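Lullport 소공연장의 객석 위치에 따른 성악·현악 실황 청취 조건 비교
음향학 실습 과목 기말 프로젝트 보고서
2024년 3월 17일 일요일 제출

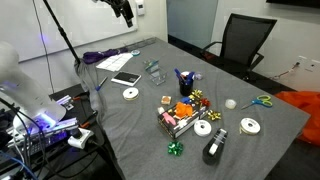
1. 연구 배경
소규모 공연장에서 무반주 또는 소편성 연주를 들을 때 객석 위치가 음의 명료도에 미치는 영향은 대편성 공연에 비해 자료가 적다. 본 프로젝트는 300석 규모의 Lullport 소공연장을 대상으로, 확성 장치를 사용하지 않는 성악 독창과 현악 중주를 동일한 객석 지점에서 측정하고 그 차이를 정리하였다. 측정 지점은 40개이며, 각 지점에는 고유 번호를 부여하였다. 번호 표기에는 사진의 탁자 위에 있는 것처럼 칸이 격자로 인쇄된 흰 용지를 사용하였고, 한 칸에 지점 번호와 열 기호만 적었다. 측정일, 편성, 마이크 높이 등은 라벨에 적지 않고 기록지에 따로 관리하였다. 라벨의 글자 수가 늘어나면 어두운 객석에서 판독 오류가 발생한다는 점이 예비 측정에서 확인되었다.

2. 대상 공간
Lullport 소공연장은 직사각형 평면의 단층 객석으로, 무대에서 멀어질수록 바닥이 완만하게 높아진다. 측벽 하부는 목재 패널, 상부는 도장 콘크리트이다. 후벽에는 커튼이 설치되어 있으며 공연 성격에 따라 개폐한다. 본 측정에서는 커튼을 모두 연 상태를 기준 조건으로 하였다. 천장 반사판의 각도는 고정되어 있어 변수에서 제외하였다. 공조 설비는 측정 중 정지를 요청하였으나, 두 차례의 측정에서는 건물 전체 운전 일정 때문에 가동 상태로 진행되었다. 해당 자료는 배경 소음 비교에만 사용하고 본 분석에서는 제외하였다.

3. 측정 방법
3.1 음원
현악 음원은 Womia 중주단의 리허설 연주를 사용하였다. 성악 음원은 같은 단체의 협연 독창자가 동일 구간을 반복하여 부른 것이다. 실연은 반복할 때마다 음량과 속도가 달라지므로, 무대 앞 기준점에 마이크 한 대를 고정하고 모든 객석 측정값을 기준점 값에 대한 상대값으로 환산하였다. 잔향 측정에는 실연 대신 스윕 신호를 사용하였다.

3.2 수음
객석 마이크는 착석한 청중의 귀 높이에 맞추었고, 통로 쪽 좌석에서는 스탠드를 좌석 중심선에 정렬하였다. 마이크 이동 순서는 앞열에서 뒷열로 진행하는 방식과 무작위 방식을 모두 검토한 뒤 무작위 방식을 채택하였다. 연주자의 피로가 특정 열의 값에 치우쳐 반영되는 것을 줄이기 위한 것이다.

3.3 분석
녹음 파일은 분석 프로그램 Awan으로 처리하였다. 옥타브 대역별 잔향 시간, 초기 에너지 비율, 상대 음압 레벨을 산출하였으며, 성악 모음의 선명도를 살피기 위해 900Hz 부근의 협대역 값을 별도로 추출하였다. 파일명은 지점 번호, 편성 기호, 반복 순번의 순으로 통일하였다. 초기에 저장한 파일 일부는 반복 순번이 누락되어 기록지의 시각과 대조한 후 수정하였다.

4. 결과
4.1 상대 음압 레벨
두 편성 모두 앞열에서 뒷열로 갈수록 레벨이 감소하였으나 감소 폭은 동일하지 않았다. 현악 중주는 중앙 블록 중간 열 이후로 감소가 완만해진 반면, 성악 독창은 후열까지 비교적 일정한 기울기를 보였다. 성악의 경우 음원의 지향성이 강하고, 독창자가 정면을 향할 때와 측면을 향할 때의 차이가 측정값에 포함된 것으로 판단된다.

4.2 초기 에너지 비율
측벽에 인접한 좌석은 같은 열의 중앙 좌석보다 현악의 초기 에너지 비율이 높게 나타났다. 성악에서는 이 경향이 뚜렷하지 않았다. 맨 앞열 양 끝 좌석은 두 편성 모두에서 값의 산포가 컸으며, 연주자의 자세 변화가 직접음에 크게 작용하는 위치이므로 평균값의 해석에 주의가 필요하다.

4.3 협대역 값
900Hz 부근에서 성악의 상대값이 주변 대역보다 낮은 지점이 13곳 확인되었다. 이 가운데 다수는 객석 후방 좌측에 분포하였다. 후벽 커튼을 닫고 같은 지점을 재측정한 결과 저하가 완화된 곳과 변화가 없는 곳이 섞여 있어, 후벽 반사만으로 설명하기는 어렵다.

5. 고찰
선행 과제로 수행된 Brerkeck 강당 측정에서는 후열의 명료도 저하가 주로 긴 잔향과 관련된 것으로 보고되었다. Lullport 소공연장은 잔향이 상대적으로 짧으므로 같은 해석을 적용하기 어렵다. 본 자료에서는 잔향보다 초기 반사음의 도달 방향과 음원의 지향성이 지점 간 차이에 더 크게 관여한 것으로 보인다. 다만 방향별 수음을 실시하지 않았으므로 도달 방향에 관한 서술은 평면도상의 경로 계산에 근거한 추정이다.

6. 한계
첫째, 모든 측정은 빈 객석에서 이루어졌다. 청중이 착석하면 중·고음역의 흡음이 증가하므로 실제 공연의 값과 차이가 있다. 둘째, 음원이 한 단체에 한정되어 편성의 특성과 연주자의 특성을 분리할 수 없다. 셋째, 무대 위 보면대와 의자의 배치가 측정일마다 조금씩 달랐고, 배치도는 첫날 것만 남아 있다.

7. 후속 계획
5월에 예정된 정기 연주회의 총연습에서 후방 좌측 블록을 중심으로 추가 측정을 실시한다. 이때 커튼 개폐 조건을 지점마다 교대로 적용하고, 독창자의 위치를 무대 바닥에 표시하여 고정한다. 청취 설문은 문항의 용어가 응답자에게 일관되게 이해되는지 먼저 검토한 다음 포함 여부를 정한다.

부록 A. 측정 지점 평면도
부록 B. 지점별 기록지 양식
부록 C. Awan 처리 설정값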